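Grotton Community Tool Library
Progress report to the Lurden Fund
November 27, 2019

Period covered

This report covers the second half of the grant year, through the end of October. The first report dealt with the lease and the shelving. The work since then has been on the catalog, member lending and the small parts collection.

Lending

Members borrowed tools 1255 times in the period. Hand tools still go out more than anything else, followed by ladders and the two carpet cleaners. The tile saw has a waiting list most weekends. We joined 175 new households, most of them from the Stanciu Street apartments, where we put flyers in the laundry rooms in September.

Late returns are still a problem. We moved from a one-week loan to a two-week loan in August and the number of reminder calls dropped, but the pressure washers keep coming back late. We are now asking for a deposit on those only.

Catalog and small parts

The paper cards are gone. Every item on the shelves has a number and a record in the new catalog, 2414 records in all. Kaiwen Hao did the data entry for the garden section and also rewrote the labels that had faded.

Small parts took longer than planned. Donated caps, fittings and fasteners used to arrive mixed together in coffee cans. They are now sorted into trays by type, and the overflow goes into clear storage boxes with lids so that people can see what is inside without opening them.
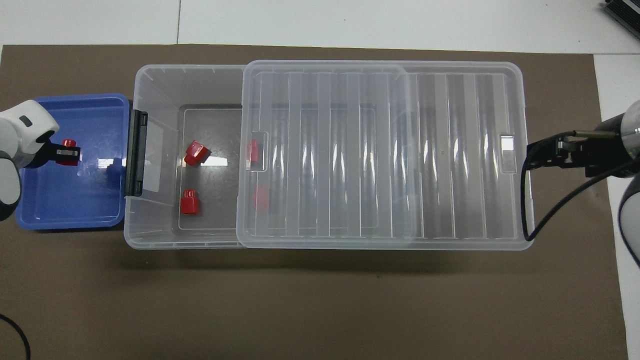 Repairs

We held repair evenings twice a month. Lamps and vacuum cleaners were the usual items. Sewing machines were added in October after several requests, and we need a second person who can work on them.

Spending

Spending is within budget except for insurance, which went up at renewal. We covered the difference from membership fees. The Nutent workbench order was delivered in full. The amount set aside for signs has not been spent, and we would like to carry it into next year.

Next period

Open one evening a week during the winter.
Replace 20 worn extension cords.
Run a basic drill class for new members.
Get a quote for a ramp at the side door.

The receipts and the loan figures by month are attached separately.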